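Sharing the load on game day: notes for the Fakulach coaches' evening
Bheki Naidoo, Bainbridge Football Club 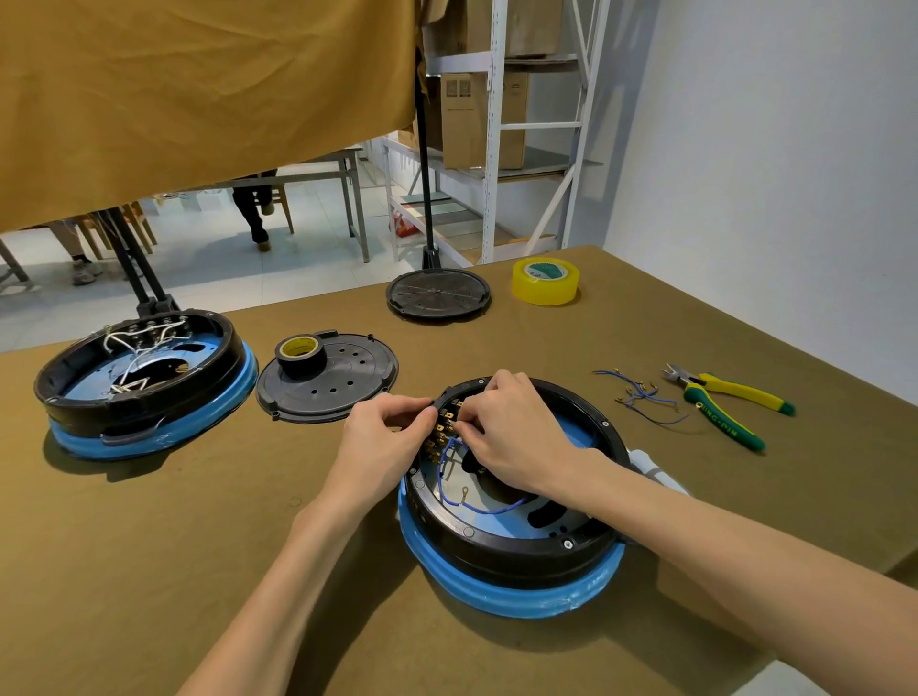
Hands on a terminal block, round black housing on a blue foam ring.

Slide 1. Hello
Thanks to Fokside for the clubrooms. Keep this to 30 minutes, questions after. Ask who's a head coach, who's an assistant, who's a parent who put a hand up in March and never got away.

Slide 2. Where we were
One head coach doing selection, rotations, the quarter-time address, the umpires' paperwork and the runner's messages. Three assistants with a magnet board each and not much authority. When I missed the Trunard game with the flu, we had a 20-minute phone call at half-time about who should go into the ruck. We lost by 100 points. I don't blame the phone call for all of it.

Slide 3. What we changed
Named a deputy before the season, in writing, and told the players at the first session. The deputy runs the team if I'm away, suspended or stuck on the highway. Nobody votes on it on the morning.
The other assistants each got a line: backs, mids, forwards. They pick their own starting matchups. I can overrule before the bounce. After that I go through them.
Pause here – someone usually asks what happens if the deputy wants the top job. Answer: ours does, and I'd rather he learned it with us.

Slide 4. The box and the bench
Deputy sits on the bench, I go up in the box. Swapped it halfway through last season, didn't like it, swapped back.
One voice on the phone at a time. Forwards coach passes a note to the bench if it can wait for the break.
Rotations belong to the bench. We made 269 across the first block of games and 266 across the second, so handing them over didn't blow them out the way I'd worried.

Slide 5. Training nights
Tuesday: line coaches have the first half hour, I walk around and keep quiet. Thursday: I run match simulation and the deputy does the review.
Each line coach takes one full session a year, warm-up to cool-down. Tell the story about the cones if time allows. Skip if running late.

Slide 6. What still doesn't work
Players go shopping for the answer they want. A kid dropped by his line coach will come to me by the time he's reached the car park. I send him back.
Parents do the same, by email.
Match reviews got longer. Four coaches, four opinions – we now cap it at three clips per line.

Slide 7. If you're starting from scratch
Pick the deputy first. Write down what they can decide without ringing you. Give them a practice match in charge while you stand behind the goals.
Handout is on the table by the urn. The blank role sheet is on the back page, and I'll email it to anyone who leaves an address.
Next coaches' evening is in June, topic is concussion and return to play. Questions.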